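Furniture workshop in Pivitden moves to the old dairy building

The furniture workshop Rustis will move to the former dairy building on the edge of Pivitden in March. The company signed the rental contract last month, and the first machines are already being packed. Customers who have ordered tables or shelves will get a letter with the new address and the new pick-up hours.

Rustis has worked for many years in two rented halls behind the bus station. The halls are small, and the trucks have to wait in the street when wood is delivered. Neighbors complained about this several times, mostly about the noise before 7 in the morning. In the new place there is a yard where two trucks can stand at the same time.

The dairy building has 1,000 square meters on the ground floor. It stood empty after the dairy closed, and the roof was repaired only last summer. The town owns the building and gives it to the workshop for ten years. The rent is not public, but the town office says that it covers the cost of the heating and the roof repair.
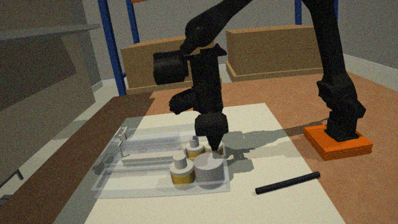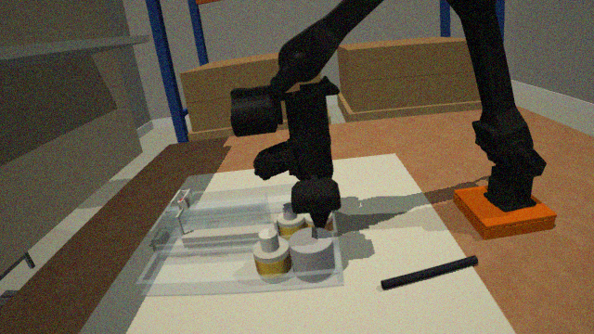

The workshop employs 20 people now and wants to hire four more before the end of the year. It is looking for two joiners, one driver and one person for the office. Experience with solid wood is welcome, but the company will also teach beginners. Applications can be left at the present office until the move, and later at the gate of the dairy building.

For the people who live on Jotton Street the move brings a change in traffic. The trucks will come from the ring road and will not pass the school. The town will paint a new crossing near the bridge and put up a sign with a lower speed limit. Parking on the left side of the street will not be allowed in the morning, between 6 and 9.

The bakery Vlad, which has its store across from the dairy, is happy about the new neighbors. It plans to open half an hour earlier and to sell warm lunch from April. The bakery also asked the town for a bench and a bicycle stand in front of the store. An answer is expected in spring.

An open day is planned after the move. Visitors will be able to walk through the building and buy wood leftovers for small projects. Some 200 visitors came to the last open day in the old halls, and many of them did not find a place to park. This time the field beside the dairy will be used for cars, if the weather is dry.

Comments (3)

milkroad: My mother worked in the dairy and I am glad that there will be light in the windows again. I hope they keep the old clock over the gate.

T. from the bridge: Lower speed limit is good, but who will control it? We have a sign already on the other side and the cars go as they want.

oakleaf: Do they sell the leftovers also on normal days? I need only a few short boards for a rabbit house.

Contact the newsroom | © Pivitden Local News | Back to top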